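Folding Box Study: How a Flat Sheet Becomes a Small Open Container
Isauro Salinas and Marleny Tello, Packaging and Materials course, project report
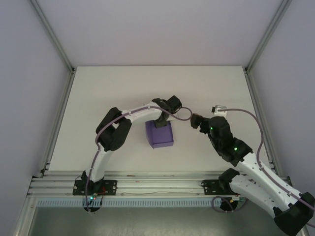 Figure 1. The purple box on the white work table, open at the top, with the left wall leaning outwards.

1. Background

Our project is about shallow boxes without a lid, the kind which a small shop uses for soap, sweets or cards. We chose this subject after a visit in February to Kırmızıgül, a stationery shop near the school. The owner told us that her staff fold all boxes by hand in the morning, and that bad corners are the most common complaint. We wanted to understand why a corner fails and whether the order of folding makes a difference.

2. Material

We compared 2 patterns. The first is called Darneck in our notes and has straight walls with glued tabs. The second, Clollard, has no glue and closes with small folded corners. Both patterns were drawn by Marleny and cut by Isauro. We tested 40 sheets in total, and all of them were stored flat under a board for one night before use.

The colour was a practical choice. On a white table a purple box is easy to see, and it is also easy to see when a wall does not stand upright. In Figure 1 the near wall looks lighter than the floor of the box, and the left wall flares out and ends in a small point at the corner. We use the word "open corner" for this shape in the rest of the report.

3. Method

Each sheet was creased along all lines first. After this we raised the long walls, then the short walls, and at the end we pressed the corners. For the second half of the sheets we changed the order and began with the short walls. A box was accepted if it could stand for one minute and no wall had moved away from its line.

4. Results

From the 40 boxes, 11 had at least one open corner. Most of these were of the Clollard pattern – we expected this, but the difference was larger than we thought. Beginning with the short walls gave better corners in both patterns. The Darneck boxes were stronger, but they took more time and the glue left marks on the floor of the box.

A second problem was the depth of the crease. When the crease was too light, the wall came back slowly to its old position. When it was too deep, the surface became white along the line, and the box looked old before it was used.

5. Next steps

We would like to repeat the test with thicker card from Jakonside, and to measure the angle of every wall with a simple paper gauge. Marleny is also drawing a third pattern with a longer corner tab. The drawings of the first two are in the appendix, together with the table of accepted and rejected boxes.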